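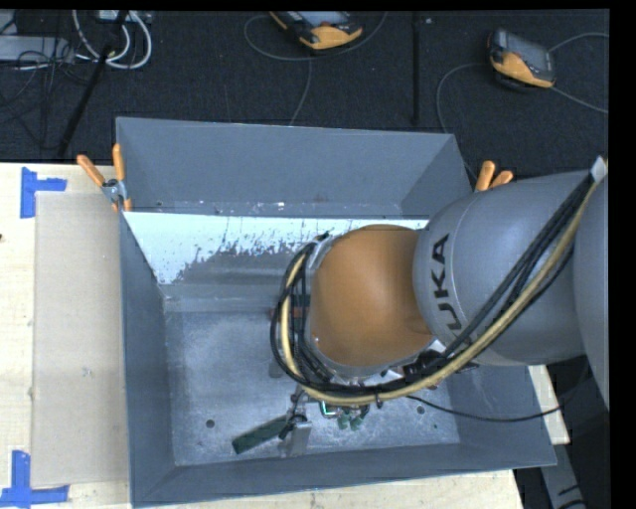
Somebody replied to my last thread asking why we don't just use a plastic tote like normal people, and said a metal bin is the worst thing you could possibly give a robot to look into.
Jun 6, 2018

Fair question! And yeah, the metal is a pain. One strip along the far wall goes bright white and the edge of it breaks up into speckle, and the vision code loves that speckle. It's convinced there are parts in there. So many parts. It'd like to go pick them all up.

But the whole point of Garkerance (our bin picker, the name came off a jar label and stuck) is that it should work with the bins we've got at Mullwood, and the bins we've got are metal. If I train it on a nice matte tote I'll just have to do it all over again later.

Where we're at since the last thread: the arm reaches down to the floor of the bin without faulting. I was ridiculously happy about this. I made everyone in the shop come look at it not faulting.

The bin also stays put now. For a long time it didn't. The gripper would brush a wall, the bin would scoot over by a hair, and every pick after that was off by the same hair. I spent three evenings in the calibration code before I thought to put a pencil line around the bin and check. Ugh.

So, spring clamps. The ones with the orange handles, grabbed off the clamp rack. I had this big plan for a welded bracket with locating pins and I may still make it, but clamps took me less time than finding the tape measure.

(If you're missing clamps at Mullwood, I have them, I'm sorry, I'll bring them back when the bracket's done.)

Cables next, cause I know I'm going to hear about the cables. That loop around the wrist is big. I know it's big! The first time I dressed it I went tight and neat and it looked gorgeous, and then I rotated the last joint and it ran out of slack halfway through the move. Pulled a connector right out.

Second time I went way too loose and it hung down and got between the gripper and the wall.

The current loop is somewhere in the middle. I still don't love the thin black one that sags off the bottom of the bundle. It's next on the list. I want a clip on it before we run anything at speed.

Has anyone used the hose carriers from Grelberg? Their catalog makes them look perfect for this and the price makes them look like jewelry. I'd be fine with a used one. I'd be fine with a used one that's a weird color.

Speed, by the way: we're running very slow. Like, you could go make a sandwich slow. I keep the pendant in my hand and my thumb where it should be and I don't let anybody lean over the table while it's enabled. A couple of folks have told me I'm being fussy about it. I'm going to keep being fussy about it.

OK, vision stuff, mute me now if you don't care.

What I tried first was thresholding out the bright band. Works great until somebody opens the door on the Mathur Street side and the light changes, and then the band moves and my threshold is garbage.

Next I tried taking a background shot of the bare bin and subtracting it. Better! But the floor of that bin is all scratches and cloudy patches, so if the bin gets nudged even a tiny bit (see: clamps) every scratch turns into an edge. With the clamps on I think this one has a real shot.

I also tried masking the walls completely and only looking at the floor. It cleans things up a ton, but then anything resting against a wall is invisible, and parts just love to rest against a wall. Keeping that as plan B.

Someone's going to say spray it with matte paint. I thought about it all through January. The walls already have a blue-gray coat on them and they still flare, so I don't think a quick rattle can job fixes this. Happy to be wrong if you've done it and have a paint you like.

What I want to do next is move the light so the flare lands up near the rim, out of where we pick. I've got a clip lamp and a bunch of tracing paper for a diffuser. Very high tech.

Then the fingers. I've printed four versions and the only one I like is the ugliest, a short blunt thing with a strip of rubber glued to it. The pretty ones all flexed.

The goal I wrote on the whiteboard is 3000 picks without me touching anything. Today's best streak was three. Look, you have to start somewhere, and the last one was a really clean grab.

A few people asked for the code. It's coming, I promise, but at the moment it's full of hard-coded numbers and comments that are mostly swearing. Give me a bit to clean it up.

Going back in tomorrow night with the lamp. If you've got opinions on diffusers or on strain relief for a wrist loop, drop them under this, I'm reading all of them while I eat.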